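The Kitside Discussion Kit: A Review from a Campus Film Night

I run a small documentary series for our criminology students, and for years my post-film discussions have gone the same way: the credits roll, two people talk, and everyone else studies the carpet.

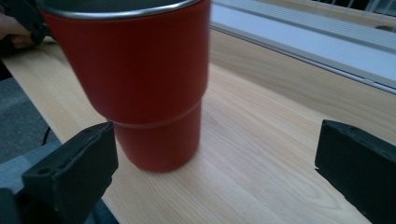 So when Jordan Bellamy in our department lent me the Kitside discussion kit in March, I was ready to love it, and for the most part I do!

The kit is a flat box with a facilitator's booklet, a stack of prompt cards and a set of role sheets. You pick a documentary on courts, prisons or policing (it isn't tied to any one title, thank goodness), hand out the roles before the film starts, and let people watch with a job to do. One person follows the families, another listens for claims that need a source, somebody else keeps track of who gets to speak on screen and for how long. The set covers groups of up to 40, and there are 8 roles, so in a full room several people share each one and compare notes afterward. I liked that part best of all.

We tried it on a Saturday afternoon with Premilau, a feature about a town whose prison is closing, and I've rarely had such a lively hour. A first-year student who hadn't opened her mouth all term argued very politely with a retired parole officer about what the town owed the people who had worked there, and they were still at it in the parking lot.

Now for my grumbles. The prompt cards are uneven. The ones on sentencing are sharp and a little uncomfortable, just as they should be, but the ones on reentry read as if they were written on a Friday at five ("How did this make you feel?" appears twice). The booklet is also longer than it needs to be, and the page you really want, the one with the timings, is buried near the back. I've stuck a paper flap on mine. And the role sheets are printed on both sides in pale gray type, which is no fun at all once you've dimmed the lights.

I'd also say it suits a film of an hour or more. We used it again with a short from Ashworth and the roles felt heavy for such a little thing, like bringing a suitcase to lunch.

Would I buy my own? Yes, and I've put in the request. If you teach, or run a library film club, borrow one first and try it with a group that knows you well enough to complain.

Comments (3)

Jamie Cheetham: We used this in Fustbridge with a mixed town and college group. Same feeling about the reentry cards. I wrote my own and kept the rest.

dmk: Can you photocopy the role sheets? Ours got scribbled on the first night.

Jordan Bellamy: Glad it went well! I'd like it back before finals, please.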